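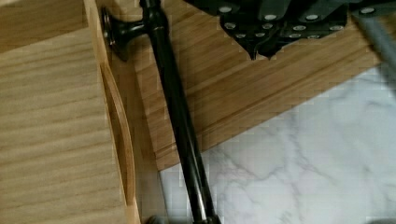 Storport Members Open Their Kitchen Robot Build to Home Tinkerers

For release in May

Storport, the shared workshop on the upper floor of the old Flanance building, is happy to announce that the plans, parts list and build notes for its countertop robot arm are now free for anyone to use at home. The project goes by the name of Indier, and it has been the talk of our Monday build nights for longer than most of us care to admit (several members joined for the woodworking and somehow ended up crimping connectors instead).

Indier is meant for people who like to make things and who have a kitchen counter, a patient household and a few free evenings. The idea behind it is a modest one. We wanted an arm that could work among the ordinary things people keep on a counter, at the height where people keep them, and that a careful beginner could put together with hand tools and a borrowed soldering iron. The finished arm has a reach of 705 millimeters and is rated in our notes for a load of 500 grams, so a full kettle is out of the question, but a wooden spoon or a small box of crackers is well within its means.

The release includes 169 pages of build notes, written by the members who did the work and then rewritten, with a good deal of grumbling, after newer members tried to follow them. There is a long chapter on the gripper, where we had the most trouble, and an even longer one on cables. Please read the one on cables first! A cable that is perfectly happy with the arm folded can pull tight when the arm stretches out, and we would love to spare you the evening we spent learning that. 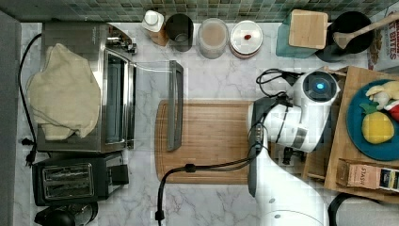 The kitchen turned out to be a wonderful teacher. A workbench can be cleared off and squared up, but a counter has a toaster on it, and jars along the back, and somebody's towel, and all of it moves from one day to the next. Early versions of the control software wanted everything in its place, and members kept having to nudge things back by an inch. The version we are releasing now, which we call Na, lets you guide the arm through a task by hand, save the motion, and then adjust the start and end points when your counter changes. It is still slow, and we like it that way for home use.

The parts come to 800 dollars if you buy everything new. Many of our members spent less by sharing printer time and splitting orders for screws and bearings, and the parts list marks which pieces can safely be swapped for whatever you have in a drawer. A few of them cannot, the power supply and the stop switch above all, and we ask builders to follow the notes to the letter there. Please keep children and pets well back while the arm is powered, and unplug it before you change anything on the gripper.

To go along with the release, Storport will hold open build nights every Monday at 6:30 p.m. through the summer. Visitors are welcome with or without a project - bring your half-finished arm, your box of parts or just your questions, and someone will gladly pull up a stool. There is no charge for a first visit, and tools can be borrowed at the front desk. Parking behind the Flanance building is free after six, though the lot fills up early when the pottery class is in.

The plans and notes can be picked up on a memory stick at the workshop or requested through the Storport mailing list. Builders who find mistakes are warmly invited to send corrections, and those that arrive before the end of summer will go into the next edition.

Press contact: Storport front desk, Monday evenings, or by reply to this release.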